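Jodalberg Guest House - listings data, readme

Amenity and activity records for the guest house and the cottages around it. Kept by Naledi Mkhize. 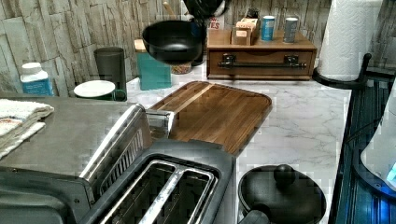
The file has 1,851 rows, one per amenity per cottage per season. Sources are the old Wumitholm booking sheets plus whatever owners sent in by email. Kitchen rows were the worst to clean up, owners call things whatever they like. A black round-bottomed bowl could be down as wok, pan, bowl or just "cookware", so all of that now goes under cookware_round. Marble-patterned countertops go in as "counter, light" whatever they are made of. Don't split these again please.

What's in it

cottages.csv - 33 cottages, name, beds, pets yes/no
amenities.csv - the main one
trails.csv - walks starting from the property, length in km, 6 of them have no length yet
boats.csv - canoe and rowboat hire, prices per half day

Columns that trip people up

season: L, M or H. April is M, even if Easter lands in it
dist_min: walking minutes to the lake from the cottage door. Capped at 60, anything further is just 60
pool: shared or own. Blank means none, not unknown
owner_note: free text, spelling left as recieved

Known problems

Venter cottage is in twice, once under the old name (Plekel). Same beds, different pet rule. Use the Venter row.
Bike hire prices are missing for low season - the shed is closed then anyway.
Trail names changed after the new signs went up, old names are in alt_name. Mostly.
Two owners put the sauna under "bathroom". Havent fixed.

Updates

New export every Tuesday, overwrites the last one. Keep your own copy if you need the history. Column order can change so read by name.

Use

Fine for partner sites and the printed brochure. Leave out owner_note if its going anywhere public. Corrections to Naledi, with the cottage name in the subject line.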